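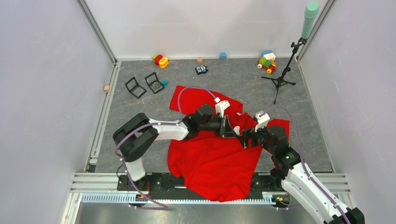

Red cloth on the speckled floor, small items still along the back.

ESTER PLAY AND FOLDING AREA: ROOM CHECK, JUNE
Site: Grullidar, ground floor
Form 13, sheet 4

How to fill in: write OK, Watch or Repair after each point. Please put a comment also when the answer is OK, even a short one. A sheet with only OK on it was returned to us last year and we had to do the whole check again.

SECTION A. FLOOR AND WALLS

A1. Floor surface whole, no cracks or raised edges
OK. I went over it with the flat hand, also in the corners. The grey speckled pattern hides small things very well, so looking is not sufficient. I found one staple near the left wall and removed it.

A2. Floor clean and not slippery
OK. It was mopped in the morning and I checked at 14.20, completely dry. The new cleaning liquid leaves a light smell but no film.

A3. Walls clean, no sharp points
Watch. The pale walls show every mark. There is a thin scratch low on the right-hand wall, as long as a finger. It is not sharp. If it becomes deeper it must be filled and painted. The remaining paint is in the store, tin number 1661, please do not buy another shade.

A4. Joints between walls and floor closed
OK. No gap where a small part could disappear.

SECTION B. CLOTH

B1. Correct cloth in use
OK. The bright red one. It should stay the only one in this area, because the dark cloths look too similar to each other and get mixed with those from the kitchen.

B2. No holes, loose threads or open seams
Watch. Cloth was opened fully and held against the window. No holes. On one short side the seam has begun to open, nearly 20 mm. I cut the loose thread. It should be sewn before the next check.

B3. Cloth clean
OK. Washed at low temperature. The colour did not go into the water any more, so from now on it can be washed together with other things.

B4. Cloth folded or laid flat when the work is finished
Watch. In the middle of the day it lies in deep folds, and this is normal while it is being folded. But a crumpled cloth can cover a block, and then somebody steps on it. Please shake it out before folding, and not only after. At the end of the day no corner may stay hanging over the front.

B5. Cloth kept away from the small items
OK. The items are at the back and the cloth has its place in the middle. Keep this order.

SECTION C. SMALL ITEMS

C1. Black wire cube frames: shape, ends of wire, stability
Watch. There are two of them, side by side on the left. The left one was tilted. I put it straight and it stayed. All wire ends were felt with a fingertip and none of them scratches. I recommend to put the frames with the open side to the front, so one can see at once if something is inside.

C2. Round grey object
OK. It was found inside the right frame. It may stay there, it does not roll away so easily. No cracks.

C3. Teal block and blue cylindrical block
OK. Both without chips. The blue one should stand on its flat end.

C4. Small wooden cube
OK. One edge was a little rough. I used fine paper on it for a minute and wiped the dust off. Do not put it in water.

C5. Red and yellow toy with the small green piece
Repair. The green piece on the left side is not tight enough, I could turn it with two fingers. The red piece and the yellow one in form of an eight hold well together. Spare joints can be ordered from Davell, they need the size of the hole, which I have measured and written on the back of this sheet.

C6. All items back in their place
OK. Along the back edge, not in the front half.

SECTION D. CABLES AND EDGES

D1. Cables without damage, plugs firm
OK. The purple cables were checked along the whole length, also where they bend. No cuts and no flat places. They must not be under the cloth.

D2. Black rail at the front
OK. Screws are firm. There was some fluff in the gap and I took it out with a soft brush. The vacuum cleaner is too strong for this place.

D3. Free way to the area
Repair. The Um boxes are again standing in the passage. One person can go around them, but not with a tray in the hands. They should be moved to the store today.

GENERAL REMARKS

The area can be used. Before the next check: seam of the red cloth, green piece of the toy, boxes in the passage. The scratch on the wall has time.

The line "lighting" is missing on this form, it was on the old one. I checked the light anyway and it is good, also at the back wall. Please add the line again when the form is printed new.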